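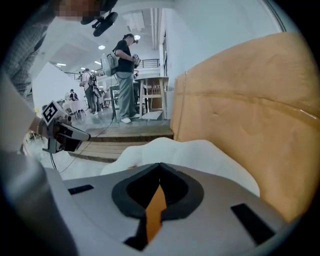

Visit to the Thepsuriya weaving mill

The mill stands beside a canal at the edge of the town, behind a rice merchant and a tyre yard. It opens its doors to visitors one week a year, in January, when the weather is cool enough to walk through the sheds in comfort. We booked by email and were told to come at 9.30 in closed shoes. Earrings and scarves had to go into a locker at the gate.

Thepsuriya spins and weaves cotton. Most of what it makes is plain cloth for bed sheets and shirts, sold on to firms that dye and sew it elsewhere. A smaller part is towelling, woven in a separate building, and that side of the business is growing. The company employs 602 people over three shifts.

The tour starts in the bale store. Cotton arrives pressed hard and strapped, and a bale has to be left open for a day before it is used so that it can take up moisture from the air. Workers pull a handful from each one and compare the length of the fibres against a card. Bales from several growers are then laid out in a line and a machine takes a thin layer off each in turn. Our guide said this mixing matters more than anything done later, as a poor mix shows up as stripes once the cloth is dyed.

After that comes the cleaning and carding shed. It is warm and there is fluff on every ledge, though blowers run along rails overhead to keep it moving. The carding machines turn the cotton into a loose rope as thick as a wrist, which coils down into tall cans on wheels. We were allowed to pull a length out of one can. It comes apart with almost no effort and weighs next to nothing.

Spinning takes up the longest building. Each frame carries 1,000 spindles, and a worker looks after several frames at once, walking up and down and joining broken ends by hand. We watched one join being made and could not follow it. The older frames were made by Camico and the newer ones by Jikon. The guide prefers the Camico frames because parts can be made in the mill's own workshop, but they use more electricity and will be replaced as money allows.

Ear plugs are handed out before the weaving shed and they are needed. There are 42 looms for sheeting and a smaller group for towelling next door. Talking is impossible, so the guide held up a board with short notes on it at each stop. On the towelling looms a second set of threads is let out slack, and these are pushed up into loops as the cloth is beaten together. The loops on both faces are made at the same time, which I had not known.

Inspection was the quietest part and the one I would have liked to stay in longer. Cloth is drawn slowly over a lit table and faults are marked with a coloured thread at the edge. A roll with too many threads goes to the seconds shop. Small samples are also washed and dried 35 times in a side room, then measured for shrinkage and weighed. The results are pinned up on the wall by month, good and bad.

Lunch was rice and a pork curry in the staff canteen, included in the price. In the afternoon there was a short talk about water. The mill used to draw from the canal and now reuses most of what it needs for its own sample washing. The questions went on a long time, mainly about cotton prices.

The seconds shop is by the main gate and takes cash only. Towels are sold by weight. Sheets are sold under the Dotik label and most have a fault you would have to look hard for. I bought four hand towels and a single sheet with a thick thread across one corner.

Getting there: the local bus stops at the tyre yard, and it is a ten-minute walk along the canal path from there. There is no parking for visitors. The tour lasts until 2.30 and includes a good deal of standing and two flights of metal stairs. Photography is allowed in the bale store and the inspection room but not in the spinning or weaving sheds.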